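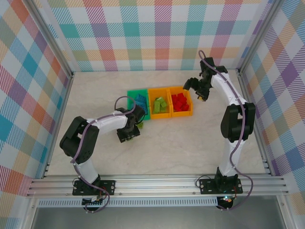
## Reading a grocer's fixtures catalog

I spent most of April with a catalog I bought at the library sale in Stullville. It was put out by the Belhaj Store Fixture Company, which had a factory in Brakamcombe and sold everything a grocer needed to open a shop except the groceries. There is no year on the title page. Going by the clothes on the clerks in the engravings, and by one mention of "the new electric lamps, where current is to be had," I put it sometime before the First World War. I could be wrong by several years either way.

It has 393 pages. I read nearly all of them, which took longer than I planned.

The first section is counters. Counters came in two main kinds, dry goods and grocery, and the difference was mostly in the front. A dry goods counter had a plain paneled face. A grocery counter had a row of small glass windows along the front, and behind each window was a compartment with a sample of something in it, such as rice, split peas, or coffee. The customer stood in front and looked down at the samples, and the clerk stood behind and scooped from the drawers on his side. I knew these existed but I had never understood how they were filled. The catalog has a cutaway drawing. The drawer and the display behind the glass are separate, so the sample in the window stays put while the drawer is emptied and refilled. That means the beans you were looking at could have been there a long time.

After counters come the bins. There were tilting bins, sliding bins, and a revolving kind for spices that turned on a center post. The tilting bin was the one Belhaj pushed hardest. It was hinged at the bottom and swung out toward the clerk, and it closed again under its own weight. The text says it "defies the mouse," and a few pages later a letter from a merchant says the same thing in almost the same words, so I suspect the letters had some help.

### Coffee mills

The part I liked best was the coffee mills. They fill 46 pages, and it's the only section printed in two colors. The small ones had a single crank and sat on the counter. The large ones had a pair of flywheels and stood on the floor. Most were painted red, with gold striping, and for an extra charge you could have the name of your store lettered on the hopper.

The top of the line was called the Cletau. It was taller than the clerk shown next to it, with a nickel eagle on the lid. I can't work out what the name means. It isn't a place I can find, and it doesn't look like anyone's last name. The company claimed to have more than 500 of them in use, "in the best houses," but didn't say where.

I had assumed a mill that size was for grinding a lot of coffee. The copy hardly talks about that. It talks about where to put the mill, and the answer is always near the front window. One paragraph recommends grinding the first batch of the day with the door propped open so the smell gets out to the sidewalk. A grocery store did not have many ways to advertise then besides the newspaper and the sign over the door, so I suppose a big red machine with wheels was worth the floor space.

### Things I had to look up

A cheese safe is a round cabinet with a screened or glass top, sized for a whole wheel. Some of them had a knife on a pivot and a lever underneath that advanced the cheese by a set amount, so the clerk could cut a pound without weighing it. The catalog calls this a "computing" cutter. You set it once, based on the weight of the full wheel.

A string holder is just what it sounds like, a cast iron cage for a cone of twine, hung from the ceiling. The twine came down through an eyelet to the counter. There are a lot of these in antique stores around here and I had walked past them for years thinking they were for plants.

A box opener is a flat hammer with a claw and a nail puller on the same handle. I have one. It came with the house and I've been using it on paint cans.

The item I never figured out is No. 324, an "egg carrier, merchant's, with tell-tale." There's a drawing, but it only shows a closed box with a handle. The description says the tell-tale "will settle all disputes." If you know what kind of dispute a grocer would have over eggs that a box could settle, please write to me. My guess is that it showed whether the box had been tipped over on the way, but it might have been some kind of counter.

### The notes in the margins

Somebody used this copy. The name Piroska Kiss is written inside the front cover in ink, and there are pencil marks all through the counters and the scales. Some of the prices are crossed out with lower ones written beside them. On the page for the two-drawer cash till she wrote "ask again," underlined — and on the Cletau page there is only a question mark.

I assume the notes are hers, as the handwriting looks the same to me. I checked the old business directories at the Stullville library for a grocery under that name and didn't find one. The directories have gaps, though, and a store could easily have been listed under a husband's or a partner's name. The librarian suggested I try the county tax rolls, which are kept in a different building and open only in the morning. I haven't gone yet.

The back pages are order blanks. Two of them have been torn out along the perforation, so she may have sent for something. I'd like to think it was the coffee mill, but going by the pencil marks it was probably a scale and some shelving.

I'm going to scan the coffee mill pages first and post them when they're done. The binding is tight and I don't want to force it flat, so it will be slow.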